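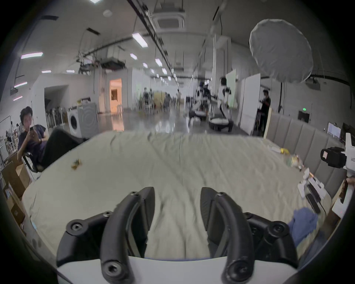
February

By Geeta Kashyap

I have a confession about laundry, and it's that I don't mind the washing part at all. You throw it in, you push the button, you go look at your phone. What gets me is the table afterward. Every place I've lived or worked has had one big flat surface where the clean stuff goes to wait, and every one of those surfaces has slowly filled up with things that were never near a washing machine. Paper. A charger. A plastic bag with something in it that you might need. A wrapper from whoever got hungry.

So here is my opinion, and I'm going to defend it for the rest of this page: put a cloth on the table. An old sheet is perfect. Leave it there all the time, wrinkles and all, and fold your laundry on top of it.

My friend Lucrezia De Luca thinks this is ridiculous. She says I've added one more piece of laundry to the laundry (true!) and that a bare table wipes down in four seconds. She folds on bare wood, sharp edges, stacks like a department store. I've watched her do a towel in midair. But Lucrezia also lives alone in a very tidy apartment in Geddale, and I would like to see her keep that up in a room where other people sit around and put their stuff down.

The cloth does a couple of things for me. First, it makes the table feel like it belongs to a job. A bare table says "set your keys here," and people do. A covered one makes them hesitate a little, at least in the middle. The right-hand side of mine is still a lost cause and I've made my peace with that. Second, it grips. If you've ever tried to fold a slippery shirt on a slick tabletop you know how the whole thing slides toward you while you're tucking in a sleeve. Fabric on fabric stays put.

And when there are crumbs, which there will be, you pick up the corners and shake the whole business out the back door. I did 11 years of crumb-sweeping with the side of my hand before I figured that out. I want those years back.

Now, people always ask if I iron the cloth. No! It's the thing under the thing. I did iron it once, when my in-laws were coming, and by lunch it looked as if a dog had slept on it.

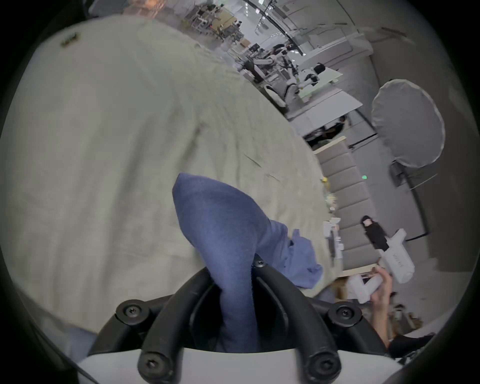

What I feel more strongly about is the small stuff, the cleaning cloths and rags and fuzzy little towels that come out of the wash in a ball. There's a whole school of thought that says these should be folded in thirds and filed upright in a drawer. I paid for a workshop on exactly this, put on by an outfit called Mancuso, and the woman running it had us fold the same square over and over until it would stand on its own. It was soothing, I'll give her that. I went home and filed 254 pieces of household cloth (we had to write down the number for our worksheet, and I was so ashamed of it that I told Lucrezia it was a hundred).

It lasted until somebody spilled juice. You grab one filed rag and the rest fall over like dominoes, and nobody in my family was going to stand them back up. Now they go in a bin, balled up, any old way. A rag's next appointment is with a puddle and it doesn't need creases for that.

Same goes for the folding gadgets. Puris makes a hinged board that flips your shirt into a rectangle, and my sister-in-law swears by hers. I borrowed it for a month. It folds beautifully, and then you have a hinged board to store, and guess where it lived? On the table, on the right-hand side, under the mail.

I do still fold shirts, and I fold sheets, badly. For the big ones you want another person, and it helps if that person will put the phone away, which in my house takes some negotiating. Start with the corners. If you can get hold of two corners and give it one good snap, the middle mostly sorts itself out, and whatever lumps are left can go on the inside of the stack.

Lucrezia read a draft of this and wrote "you are describing giving up" in the margin. Maybe so. She's coming over next week with a tablecloth she found at the Skunthorpe flea market, and she says that if I'm going to insist on covering the thing, it should at least be a decent color.

Recent posts
The Drawer Under the Oven
In Praise of the Ugly Hamper
Why I Stopped Matching Socks
Moving Boxes You Never Unpacked
Lucrezia Answers Your Stain Questions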